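The Long Way to Fold a Coat

By Vlasta Delić

When I moved to Wultbridge, I brought two suitcases and a bad habit. The habit was the bed. All my clean clothes went on the bed, and in the evening, when I needed to sleep, they went on the chair. In the morning they returned to the bed. I did this for many years and in three different apartments, and I always believed that the next apartment would have a closet good enough to cure me.

It did not happen. The closet in Wultbridge is a very good closet. The clothes were still on the bed.

For this article I wanted to learn how other people put away their clothes when the warm season ends. September is the right month for such a question. The light dresses must go somewhere and the heavy things must come out from wherever they were. In my building you can hear it on a Tuesday evening, the drawers opening and closing on every floor.

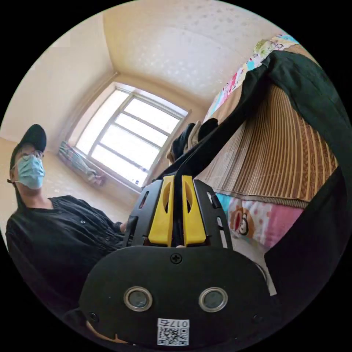

Dark clothes are the hardest part of the work, and everybody I spoke with agreed on it. A red sweater you can find in one second. But black trousers, a black coat and a black fleece become one animal when they lie together, and you pull a leg when you wanted a sleeve. Sometimes you must lift the whole thing from the bed, high enough that it hangs down and shows its folds, before you understand which end you have. My mother lifted each piece like this, at the level of her face, and looked at it for a long moment. As a child I thought she was checking for moths. Later I learned that she was deciding if it would be worn again.

Hagos Kumsa has a rule for this decision, and it is the strictest I heard. He takes out each heavy piece and tries to remember one day of the last winter when he wore it. He must remember the day itself, with the place and the people. If he cannot, the piece goes into a bag by the door. I asked him if he ever took something back out of the bag. He was silent, and then he told me that he had taken out the same brown jacket two times.

I tried his rule on my own bed and I was not strong enough. I remembered a day for everything. I even remembered a day for a scarf that I am quite sure I never wore outside.

Then there is the matter of where to work. Many books will tell you to clear a table. In small apartments there is no such table, or it is the table where the children do their homework, so the bed must serve. A bed is wide and it has the correct height for a person who kneels, but it is soft, and a folded shirt does not stay square on it. The corners slide. You put one more thing on the pile and the pile leans to the wall.

Lensa Hailu showed me her answer to this. She keeps a firm mat on top of her mattress during the sorting, and she folds only on the mat. What is not yet folded must stay off it, on the blanket or at the side. When she is tired she can stop in the middle, and the next day she still knows which half is finished.

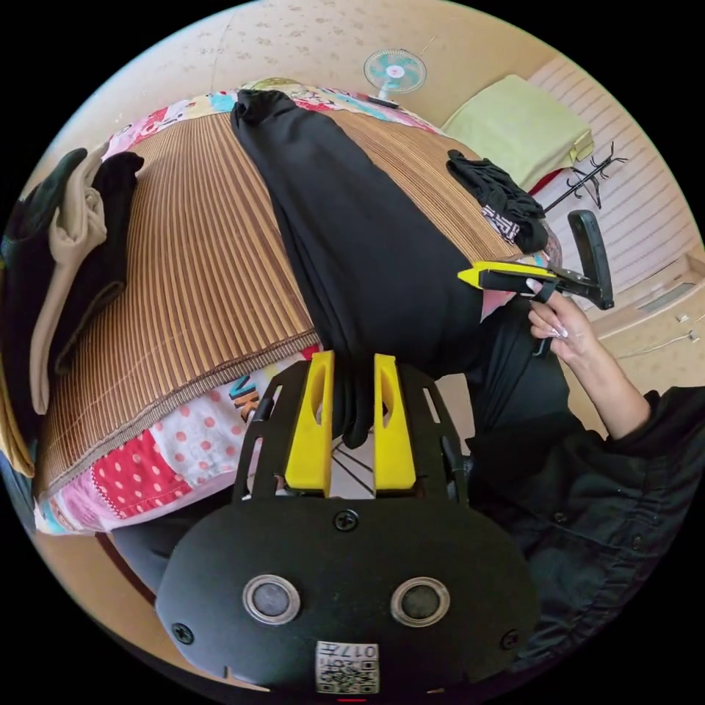
Yabsira Wubshet does not agree with sorting on the bed at all, mat or no mat. The bed makes you hurry, was the complaint, and you begin at nine in the evening, and by eleven you are pushing sweaters into any drawer that will close, only so that you can lie down. Better to do it on the floor, in the morning, with coffee.

I have thought about this and I believe it is half true. The bed does make you hurry. But for people like me the hurry is a help. If I sorted my clothes on the floor, they would live on the floor until spring.

About the folding itself there is less to argue, although people try. I learned to fold trousers in this way: leg on leg, then smooth them with the flat hand from the waist down, then fold in half and once again in half. For a long coat I first close the buttons. I lay the coat on its front, bring the sleeves to the middle of the back, and fold from the bottom in two turns. A coat should hang, I know. But I have nine hangers that I trust, and they are already taken.

Thick things need another treatment. A fleece does not want to be flat. You press it, you go away, and when you come back it has risen like bread. Zdenka Radonjić puts hers at the very bottom of the pile, so that the other clothes do the pressing. I did the opposite for years and my piles always fell.
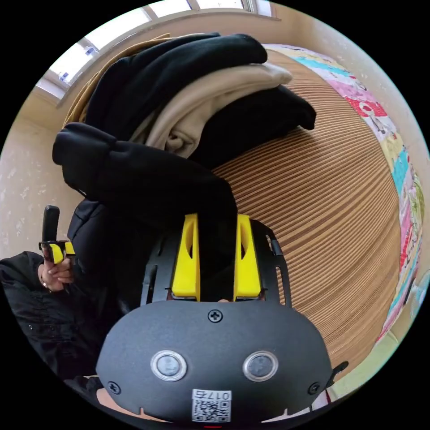 She also told me that a pile should never be higher than the hand is long, from the wrist to the end of the middle finger. With a higher pile you will not lift the clothes on top to reach the ones below. You will pull, and one pull is enough to spoil an evening of work. I measured my piles against my hand that same night and had to make new ones out of all of them.

There is a second part of the season that I had not considered, and this is the smell. Clothes that slept in a box since March smell of the box. Lensa hangs them over the open door for one night. Hagos puts them on the balcony if there is no rain. I asked at Gitia, the small laundry on my street, and they advised me to leave soap out of it at first and give the wool only air, as much as possible. I followed this advice with a gray cardigan, and it was ready to wear after two days by the window.

My own bed is now empty in the evenings, most of them. I fold after dinner, with the radio on, and I begin with the black things while I still have patience. The brown cloth bag by my door has four pieces in it. The scarf was among them until yesterday, when the wind came from the river and I went to the bag and took it out again.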